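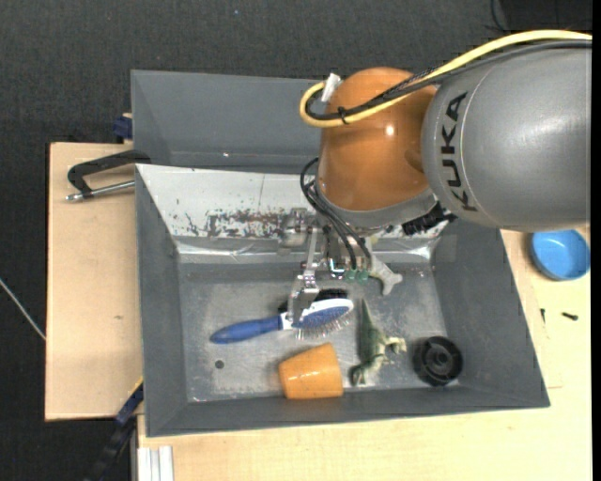

Marketplace Orders: Missing, Wrong and Substituted Items

Frequently asked questions for buyers on Ovow

Which orders does this page cover?

Orders placed and paid for through Ovow checkout, including those shipped by third-party sellers. Orders arranged by message and paid for by bank transfer or gift card are outside the system, and we have no record of them to work from.

What counts as a wrong item?

An item is wrong if the model, size, color or storage capacity differs from the listing as it stood when you paid. We keep a copy of every listing at the time of payment, so later edits by the seller have no effect on your claim. Differences in the outer packaging alone do not count.

How long do I have to report a problem?

You have 7 days from the delivery scan for wrong or missing items. For sealed goods bought as gifts during the holiday sale, the period runs to the end of January. The claim form shows the exact cutoff for your order.

The parcel was empty. What do I do?

Keep the carton, the tape and the shipping label. Open the order, choose "Contents missing" and enter the weight printed on the label. If the label weight and the depot weight differ by more than 2 percent, the claim is sent to the carrier team first. This adds time but does not reduce your refund.

What evidence do I need?

One photo of the label, one of the item received and one of the carton with all flaps open. A serial number is required for phones, tablets and laptops. Video is accepted up to 600 MB but is not required. Do not crop or edit the files. The form rejects images with the date information removed, which some messaging apps do when they send a picture.

Can I refuse delivery instead of filing a claim?

Yes, if you refuse it at the door. A refused parcel goes back to the seller and the refund starts when the return scan is posted. Once you have signed for the parcel, use the claim form.

The listing said "box only" in the description. Am I covered?

Sometimes. Sellers who list empty packaging must use the Packaging category and put the words "box only" in the title. If the words appear only in the description, the claim is normally decided for the buyer. If they appear in the title, it normally is not.

Who decides the claim?

The seller has first reply. If there is no agreement, the case passes to the disputes desk, run by Emília Gajdoš. The desk reads the order record, the message thread and the uploaded files. It does not take phone calls on open cases.

What does status code 522 mean?

The seller has offered a partial refund and the case is paused until you accept or decline. Accepting closes the case for good. Declining returns it to the queue in its earlier position.

Do I have to pay return postage?

Not for a wrong item. A prepaid Hinosix label is attached to the claim once it is approved. Print it at full size - reduced labels fail at the sorting center. If you buy your own postage, we refund up to the price of the prepaid label.

Where do returns go?

To the Fletilton returns address shown on the label. Do not send anything back to the address printed on the original parcel. For small sellers it is often a pickup locker, and lockers do not accept returns.

I bought from Tichý. Are the rules different?

Tichý handles its own returns but follows the same reporting period. File the claim here as usual and the form will pass it on. Refunds from Tichý show on your card statement under its own name.

When will I get the money?

Card refunds are issued on the day the claim is closed and usually post within a week. Store credit is available the same day. Orders paid partly by voucher are refunded to the voucher first - the rest goes to the card.

Can I leave a review while a claim is open?

Reviews are locked until the case closes. After that you can post as normal, and the seller may reply once.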